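FOR IMMEDIATE RELEASE

Student robotics club Kindidby opens sign-up for Flakgate tabletop challenge

December 10, 2025 – Kindidby, the after-hours robotics club for college and technical school students, today opened sign-up for Flakgate, its tabletop manipulation challenge. Teams get one arm, one gripper, one table and a set of everyday objects. Finals are in the spring, date to follow.

Flakgate is in its second season. First one ran in August as a short summer trial, with club members only. This time any student team can apply. No entry fee. Teams of up to 3, mixed schools fine, first-years very welcome.

The task is simple to explain and hard to do well. A team's robot has to pick objects off a cloth-covered table, sort them, and put them where the task card says. Thin things, flat things, soft things. Scoring is on finished picks and clean placements, with a penalty for dropped objects and a bigger one for anything a person has to reach in and fix. Each run lasts 420 seconds. When the clock stops the arm stops, even in mid-pick.

Cloth was a choice made by the student rules group after the summer trial. A bare tabletop made things too easy on the gripper and too predictable for the software. Fabric bunches up. It drags. A finger that comes in a little low will catch it, and then the whole plan is off. Several teams in August rewrote there approach code more than once over folds alone.

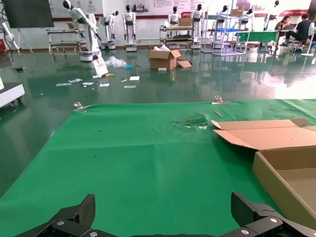

Season one teams logged 3524 practice picks between them, all recorded from the wrist camera and labeled by the students who ran them. The full set goes to every team that signs up for season two, along with the notes. Notes are uneven. Some are very detailed, some are a single word. Teams are free to train on the recordings, add to them or ignore them and write everything by hand. Last season's top score came from a hand-written planner with a small learned grasp model on top, so both routes are open.

New this season:

Gezer, the club's own control software, is now the standard starting kit. Written by members over two semesters. It handles arm motion, gripper open and close, camera feed and the emergency stop. Teams may replace any part of it except the stop.

A beginner track. Same table, fewer objects, longer clock. Beginner teams get a weekly help session with older members and can move up to the main track until the entry list closes.

A written log. Every team hands in a short log of what they tried and what failed. It counts toward the final score – 80 points at most – and the rules group reads all of them. A team that finishes low on picks can still place well with a good log. That happened in the trial scoring and the group decided to keep it.

Sanance, a maker of small parts for lab equipment, is supporting the season with spare gripper fingers, screws and cable. Fingers wear out fast in practice. In the summer trial, teams lost whole evenings waiting on replacements, and the club asked for parts before it asked for anything else. Sanance has no role in the judging.

Practice slots are on weekday evenings, booked one week ahead. Teams share equipment and reset the table for the next group before they leave. Saftey training comes first: one session, required for every member who will be near a moving arm, including those who only plan to write code. Laptops are not provided.

To apply, send a team name, member list, school and a paragraph on what you want to try. Prior robotics experience not needed for the beginner track. Main track teams should be able to show a basic program running, in simulation or on any hardware they have. Places are given in order of application until the practice calendar is full, then a waiting list.

Rules, object list and the Gezer download are on the Kindidby club page. Questions on entry, access needs or press visits to practice evenings go through the contact form on the same page. Please put Flakgate in the subject line.

About Kindidby

Kindidby is a student-run robotics club. Members build, program and test robot arms and grippers, run beginner classes during the semester and organize the Flakgate challenge.

###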